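第4章 安装与首次使用

Milten 台下式净水器 用户手册
适用于标准型和加长型，两种型号的安装步骤相同，不同之处在文中注明。
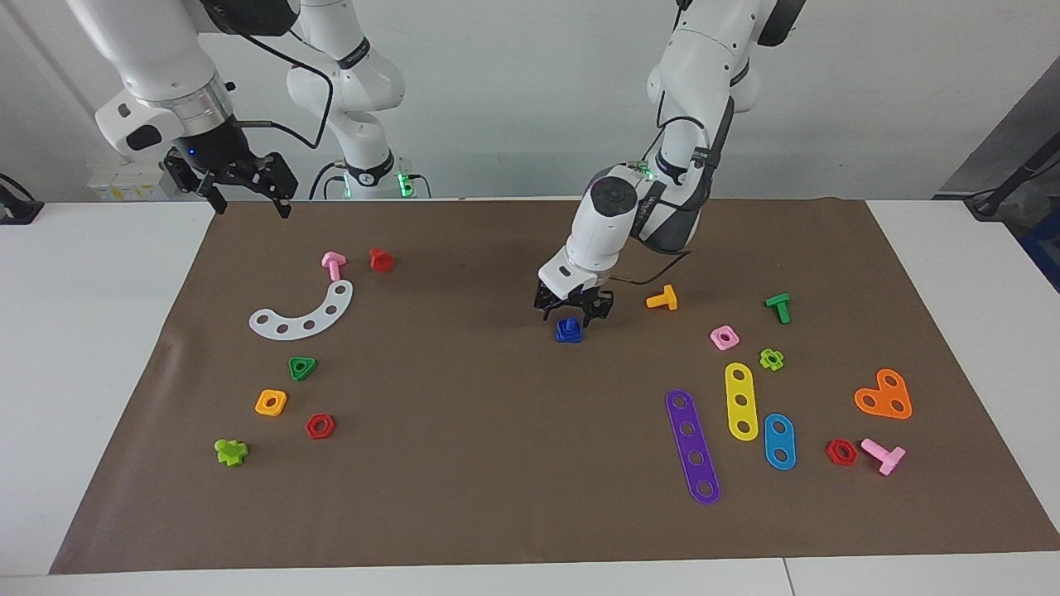

净水器可以接在热水管上吗？

只能接冷水管。热水会使滤芯外壳变形，并缩短密封圈的使用时间。如果厨房水槽下只有一组混合供水管，请先由水管工加装单独的冷水支管，再按本章步骤安装。

4.1 安装前的检查

打开包装后，请对照装箱单逐项核对：主机、前置滤芯、主滤芯、安装支架、支架螺钉四颗、三通阀、白色进水软管、蓝色出水软管、净水龙头、生料带、滤芯扳手。缺件请勿自行用其他规格代替，请联系购买处补发。Brennan 品牌的旧款三通阀螺纹规格与本机不同，外观相近，换机用户请不要沿用。

主机连同滤芯的高度为 237 毫米。更换滤芯时需要向下旋出，支架下方还应留出一只滤芯的高度。柜内有垃圾处理器或抽屉滑轨的，先把柜门和抽屉完全开合一遍，确认不会碰到主机和软管。

所需工具（不随机提供）：活动扳手、十字螺丝刀、电钻、铅笔、水桶、干布。

注意：安装位置应避开阳光直射，环境温度不得低于冰点。冬季无人居住且不供暖的房屋，请在离开前按 4.6 节排空存水。

4.2 安装支架

1. 将支架贴在柜体侧板内侧，用铅笔标出螺钉孔位。支架上的箭头应朝上。
2. 钻孔前确认侧板另一面没有水管、电线或燃气管。
3. 钻出导孔，深度不要超过侧板厚度。
4. 先装上方两颗螺钉，不要拧紧，检查支架是否水平，再装下方两颗，最后全部拧紧。
5. 将主机背面的挂槽对准支架，从上向下推，听到“咔嗒”声后轻拉主机，确认已经卡住。

侧板为石材或金属时，随机螺钉不适用。可以把主机直立放在柜底，但必须靠在角落，并用扎带固定，以免软管被拉扯。

4.3 连接水路

小心：开始之前关闭水槽下方的冷水角阀，并打开厨房龙头，直到不再有水流出。角阀关不严的，请关闭入户总阀。

1. 把水桶放在角阀下方。拆下角阀与厨房龙头之间的冷水软管，管内的余水会流出。
2. 在三通阀的外螺纹上顺时针缠绕生料带，缠平即可，不要盖住管口。
3. 将三通阀装在角阀上，再把原来的冷水软管接到三通阀的上口。
4. 检查三通阀内的橡胶垫圈。垫圈应平放在槽内，没有翻边。
5. 将白色软管的一端插入三通阀的侧口，另一端插入主机上标有“进水”的接口。
6. 将蓝色软管的一端插入标有“出水”的接口，另一端留待接龙头。

本机采用快插接头。软管端面必须切平，插入时用力推到底，管身上的刻线应与接头边缘对齐。推到底之后向外拉一下，软管不应松动。拆卸时先按住接头外圈，再拔出软管，不能直接硬拉。

软管过长可以裁短，但弯曲处不要压成死折。裁管请用专用管剪或锋利的刀片。普通剪刀容易把管口剪扁，接好以后会慢慢渗水。

4.4 安装净水龙头

水槽或台面上已有预留孔的，直接使用预留孔。没有预留孔的，石英石和天然石台面请交给有开孔工具的师傅处理，本公司不提供台面开孔服务。

1. 依次把装饰环和上密封垫套在龙头螺杆上，从台面上方插入孔中。
2. 从台面下方套上下密封垫和垫片，再旋上锁紧螺母。
3. 把龙头出水口转到需要的方向，拧紧螺母。
4. 将蓝色软管插入龙头下端的快插接头，推到底。

Limeo 系列的双出水龙头也可用于本机，需要另购转接头，部件编号为 673。使用时只接净水一路，另一路按该龙头自带的说明处理。

4.5 首次通水和冲洗

1. 确认前置滤芯装在左侧，主滤芯装在右侧，两只都已旋到锁定标记处。
2. 打开净水龙头，让管内空气可以排出。
3. 缓慢打开角阀，先开一小部分，待出水平稳后再全部打开。
4. 用干布擦干所有接头，然后逐个检查。发现渗水时先关闭角阀，再处理接头。
5. 保持出水，直到水中不再有黑色细粉和气泡。黑色细粉是活性炭粉末，新滤芯都会有。
6. 关闭净水龙头，长按主机正面的复位键，指示灯闪烁后常亮，滤芯计时开始。

冲洗阶段的水不要饮用，可以用来拖地或浇花。冲洗后的头一天，水看上去可能略微发白，放在杯中静置后由下往上变清，这是溶在水里的空气，可以正常使用。

安装完成后的第二天早上，请再检查一次柜底有没有水迹。夜间用水少，管道压力较高，没有拧紧的接头多在这时渗水。

4.6 长时间不用时

离家几天，关闭角阀即可，回来后先放水，待水流清凉再接水饮用。离家时间较长，按以下步骤排空：

1. 关闭角阀，打开净水龙头泄压。
2. 在主机下方放好水桶，旋出两只滤芯，倒掉滤筒中的水。
3. 用干布擦干滤座，装上随机附带的防尘盖。
4. 滤芯用保鲜袋封好，放入冰箱冷藏室，不能冷冻。

重新使用时，按 4.5 节从头冲洗。已经拆封的滤芯存放过一个冬天的，建议直接换新。

4.7 常见问题

出水很小：先看角阀是否全开，再看软管有没有压折。两项都正常时，取下前置滤芯查看，表面颜色很深的需要更换。

龙头关闭后仍有滴水：刚装好的几天内属于残留空气排出，之后会停止。一直滴水的，请更换龙头阀芯。

指示灯不亮：打开主机顶部的电池盖，检查电池方向和绝缘纸是否已抽出。指示灯只用于滤芯计时，不亮时仍可出水。

指示灯变红：滤芯到期。换好滤芯后必须长按复位键，否则红灯不会熄灭。

水有塑料味：多见于新软管，继续冲洗即可消除。更换滤芯后仍有异味，请停止饮用并联系售后。

4.8 保修登记

请把机身侧面的序列号抄在手册封底，并在 Tukix 用户页面登记。登记时选择“厨房净水”类别，填写安装月份，例如“十二月”。自行安装和由水管工安装的，保修范围相同；因冻裂、接入热水或使用其他规格接头造成的损坏不在保修范围内。

手册审校：Kumiko Aoki

滤芯的更换周期和订购编号见第5章。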